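Häufige Fragen zum Getränketisch

Diese Seite haben Noreen Ghauri und Sohail Soomro vom Verleih Divodmont geschrieben. Wenn Ihre Frage fehlt, schreiben Sie uns bitte, wir ergänzen die Liste in der Regel einmal im Monat.

Was ist im Getränketisch enthalten?
Im Grundpaket sind Schneidebrett, Teller, Schüssel für Eis, Eisschaufel und Flaschenständer. Gläser können Sie dazu bestellen, das Paket mit 40 Gläsern heißt bei uns Indarley. Obst und Eis besorgen Sie bitte selbst.

Wie groß muss mein Tisch sein?
Wir rechnen mit einer Länge von 168 cm. Ein kürzerer Tisch ist möglich, dann lassen Sie den Flaschenständer besser auf einem zweiten Möbel stehen.

Muss ich den Tisch abdecken?
Wir empfehlen es. Braunes Papier von der Rolle ist günstig und man kann es nach dem Fest einfach zusammenfalten und wegwerfen. Eine Tischdecke aus Stoff ist natürlich auch erlaubt, aber Zitronensaft und Sirup müssen Sie dann auswaschen.

Wie teile ich die Fläche ein?
Mit blauem Malerkrepp, direkt auf das Papier geklebt. Die Linien müssen nicht genau gerade sein. Jedes Feld bekommt eine Aufgabe: schneiden, anrichten, Eis, Flaschen. Das Brett liegt bei uns immer in der Nähe von den Zitronen.
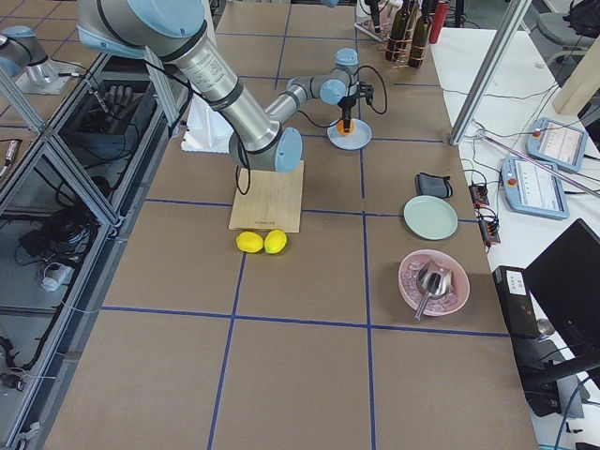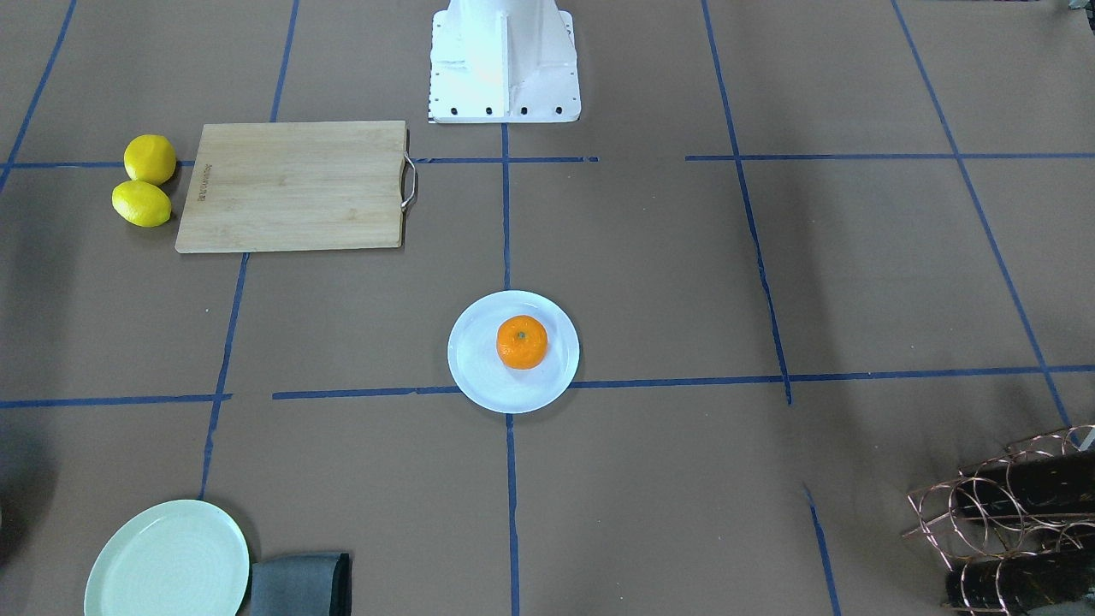
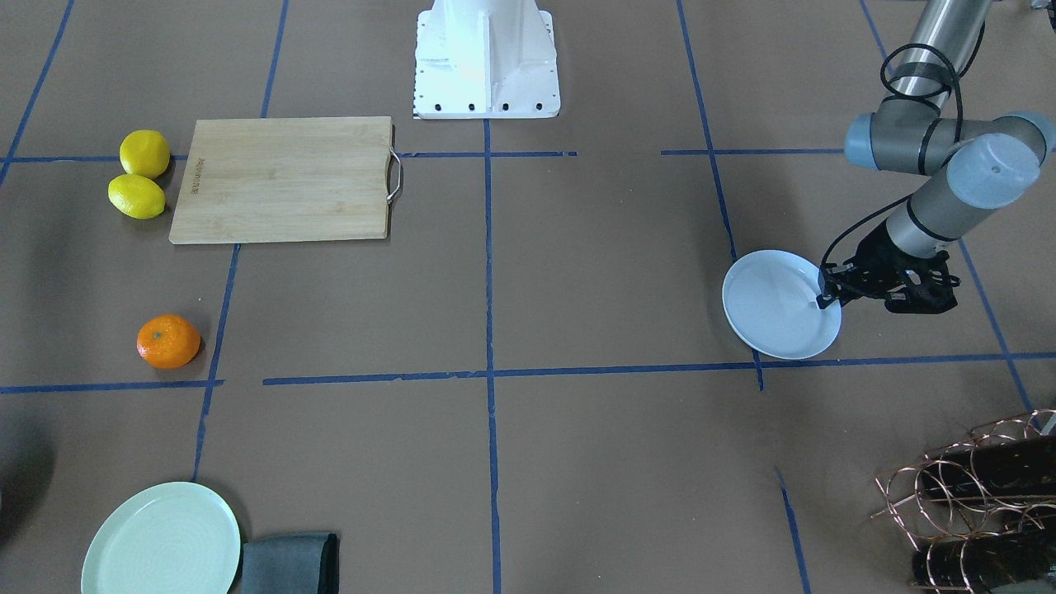

Zitronen, Schneidebrett und Teller auf dem Papier mit blauen Linien

Eis und Obst

Wie viel Eis brauche ich?
Das hängt von der Jahreszeit ab. Für ein Fest im Mai mit 37 Gästen haben wir die rosa Schüssel viermal nachgefüllt. Zerstoßenes Eis schmilzt schneller als Würfel, darum füllen Sie lieber öfter eine kleine Menge ein.

Darf die Eisschaufel in der Schüssel bleiben?
Ja, mit dem Griff nach außen. Bitte nehmen Sie kein Glas zum Schöpfen.

Wann soll ich die Zitronen schneiden?
Erst kurz bevor die Gäste kommen. Ganze Früchte sehen auf dem Tisch auch schön aus, und eine Orange dazwischen passt gut.

Rückgabe

Muss ich alles spülen?
Die Teller und die Schüssel nur abspülen, den Rest machen wir. Das Holzbrett darf nicht in die Spülmaschine und nicht lange im Wasser liegen. Den Flaschenständer wischen Sie mit einem weichen, trockenen Tuch ab.

Was passiert, wenn ein Teller kaputt geht?
Sagen Sie es uns bei der Rückgabe und nennen Sie die Farbe. Der erste Teller kostet nichts.

Wo gebe ich die Sachen ab?
In unserem Lager Marwat, bis 18 Uhr, bei Sadia Bangash. Die Kiste mit der Nummer 922 ist für das Grundpaket, bitte legen Sie die Eisschaufel oben hinein.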